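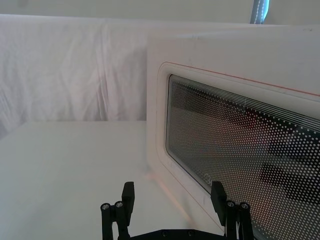
Page last changed: February

About Flirnik

Flirnik is a training school in Cilville for adults and school leavers who wish to run a household with confidence. We teach the use and care of ordinary kitchen appliances, and 119 learners were enrolled last year. The microwave oven is the first appliance in our Plototar course.
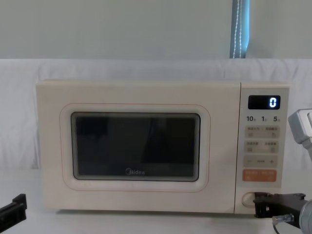 Learners begin with the controls. They find the display, the time keys and the start button, and practise until they can set a heating time without help – many have never used a panel printed in another language. Each lesson lasts 25 minutes and is taught in groups of 2.

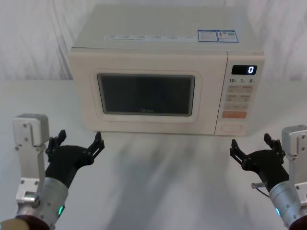 Do I need to bring my own appliance?
All equipment is provided by the school, and learners are asked to bring only an apron and a notebook.

The second part of the course deals with cleaning. Learners are taught to switch off at the wall, to wipe the inside of the oven with a damp cloth and to keep the door edges free of crumbs.

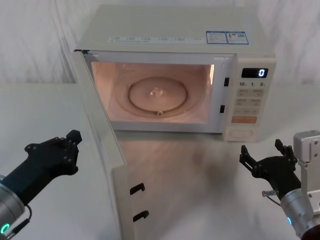

The turntable ring is lifted out, washed in warm soapy water and dried before it is put back. Falcão House, our second site, offers the same course on Sunday mornings.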